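Brass Band Help > Instruments and Care > Low Brass

Third valve on E flat bass slow to return after a full clean

Posted by dritska34 in February

I play E flat bass in a community band. The instrument belongs to the band and has serial number 3481 stamped on the second valve casing. It is a three-plus-one compensating model, bought used from a dealer in Orkthorpe, and the paperwork that came with it says it was made in 2000.

I gave it a complete clean after our last concert. Lukewarm water, dish soap, a flexible snake through the main tubing and the compensating loops, a soft valve brush through the casings. Rinsed, drained, left on a towel overnight. Slides greased, valves oiled with the same synthetic oil I have used for years.

First and second valves are fine. Fourth is fine. The third valve goes down normally but comes back late. It does not stick hard. It hesitates near the bottom of the stroke and then rises, and in a quick passage it is not up in time for the next note. In slow hymn tunes I hardly notice.

What I have checked so far:

The valve is in the right casing, the guide is in its slot, and the number faces the mouthpiece receiver as before.
The felts and corks are the same ones that were in there before the clean.
The spring looks the same length as the first and second springs when I stand them side by side.
Swapping the third spring with the first made no difference. The hesitation stayed with the third valve.
With the bottom cap off, the valve returns normally. With the bottom cap screwed on tight, the hesitation is back.

The last one is what I do not understand. The cap is not bent as far as I can see. It has a small vent hole in the center like the others.

Also, a player in the row behind me says I should put a heavier spring in. I would like to know if that is a reasonable fix before I order one, as the supplier has a minimum order and I do not need a drawer full of springs.

Rehearsals are weekly and there is a contest piece in the folder with a lot of third valve work in the low register, so I would prefer not to send the instrument away for a month.

Surden_Bass

Your bottom cap test has done most of the work. Leave the springs alone.

A piston moving in a casing has to move air. On the way down it compresses the air under it, and on the way up it draws air in. The vent hole in the bottom cap is there for that. If the hole is blocked or partly blocked, the piston rises against low pressure, and the lag is worst at the bottom of the stroke. On a large bass piston the volume is much bigger than on a cornet, so a hole that looks open but is half closed by residue is enough to cause what you describe.

A common way this happens is exactly a full clean. Old oil and grease soften in the soap, run down the casing and collect in the cap. If the caps are put back without being wiped, the residue sits in the hole and gets sticky as it dries.

Do this in order:

1. Remove the third bottom cap. Hold it up to a lamp and look through the hole from the inside. You should see a clean round edge.
2. Clear the hole with a wooden toothpick. Do not use a drill bit or a needle. The metal is soft and you will raise a burr.
3. Wash the cap in warm water with soap, threads included, and dry it.
4. Look at the spring seat inside the cap. If there is a ring of dark residue, take it off with a cotton swab.
5. Put one small drop of light oil on the cap threads and screw it on finger tight. Finger tight is enough. You wrote "screwed on tight", and on an older instrument a cap forced home can pull the lower end of the casing very slightly out of round.

Then try it. If the lag is gone, you are done. If it is still there, loosen the cap half a turn and try again. If half a turn fixes it, the problem is pressure on the casing, or a cross-threaded cap – swap the third cap with the first and see which one the fault follows. Caps on these instruments are usually interchangeable in theory, but on a used one that may have had parts replaced I would stop at the first sign of resistance.

If the fault stays with the third casing with any cap fitted, look at the lower rim of the casing for a ding. A tuba set down upright on a hard floor takes the weight on the bell, but one laid on its side in the wrong position can take a knock on the bottom cap. A repairer can true that in a short visit. It does not need a month.

About the heavier spring: it will hide the lag to some extent and it will make your third finger work harder for the whole contest piece. Three valves at one weight and one at another is also unpleasant to play on. I would only change springs as a set, and only if they have lost length. Two worn springs side by side will match each other perfectly well, so comparing third with first does not tell you much. The swap you did was a better test and it has already cleared the spring.

One more item. Synthetic oils come in different weights. An instrument that has been played for years with some oil film and some dirt in the casing may have been running well on a light oil. After cleaning, the clearances are what they are. That normally shows up as leakage and a slightly stuffy low register and does not cause slow return, so I mention it only for completeness. Do not go to a heavier oil until the return problem is solved or you will have two causes to separate.

raffertyhorns

agree with the vent hole. had the same on a baritone, took the cap off, cleaned it, fine ever since.

I would also flush the casing again though. when you pull a snake through the compensating loops it drags stuff out of the tubing and it ends up in the valves, mostly third on mine. take the valve out, run a lint free cloth through the casing on a rod, wipe the piston, oil it, put it back. make sure the metal end of the rod is covered by the cloth or you will scratch the casing and then you really will be paying someone.

our band keeps 200 of those cheap cotton cloths in the library cupboard and we still run out.

Also check the felt under the finger button. if it got soaked in the wash it swells, and then the valve does not line up. different problem but worth a look while it is apart.

dritska34 (original poster)

Thank you both. The hole in the third cap was open but had a ridge of brown residue around the inside edge, and there was more in the spring seat. Cleared with a toothpick and washed. I also ran a cloth through the casing, which came out gray the first time and clean the second.

With the cap finger tight the third valve now comes back with the others. If I turn the cap hard I can still feel a trace of hesitation, so I think there is some truth in the comment about the casing. I will leave it finger tight and have the rim looked at when the contest is over.

The felt on the third was thicker than the other three. I have replaced it – there was a spare in the case. No springs ordered.

Surden_Bass

Good. When you replace one felt, check alignment by pulling the second slide and looking at the ports with a small mirror for that valve, and the same for the others as far as the tubing lets you. With the valve fully down, the port in the piston should sit even with the port in the casing. If you see a crescent of piston wall at the top or bottom, the felt is the wrong thickness. A new felt will also compress over the first few rehearsals, so look again after that and trim nothing before then.

Mark the inside of the third cap with a pencil so it goes back on the same casing next time.

This thread is marked as solved. New replies are still open to members.
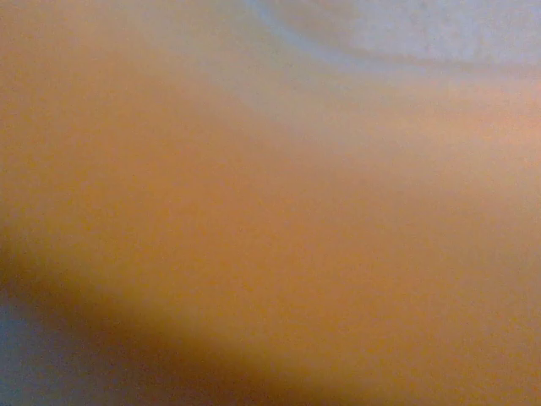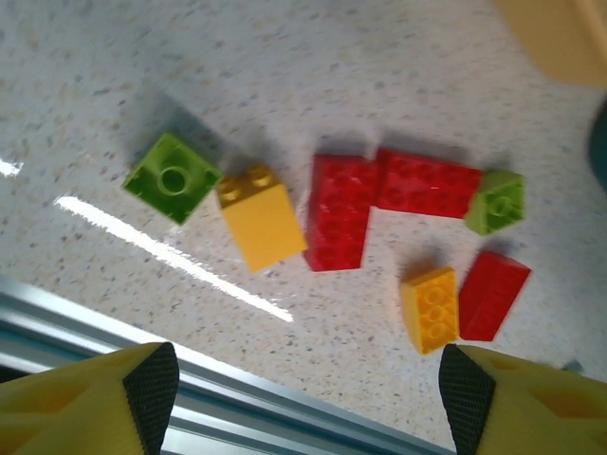
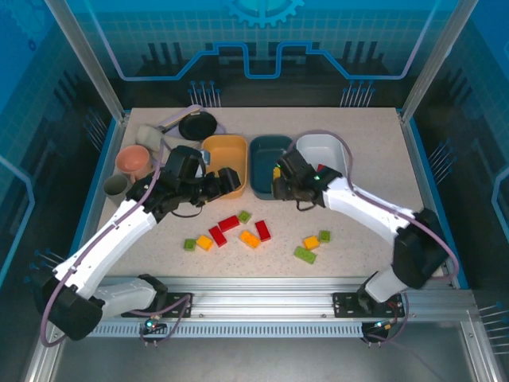
MORE IN LOW BRASS

Fourth valve on euphonium clicks on release
Water collecting in the third slide, no water key fitted
Lacquer wear under the left hand on a B flat bass
Which slide grease for loose tuning slides
Mouthpiece stuck in receiver before a march

Posting in this section: give the type of instrument, whether it is compensating, and what you have already tried. Threads about buying and selling go in Classifieds.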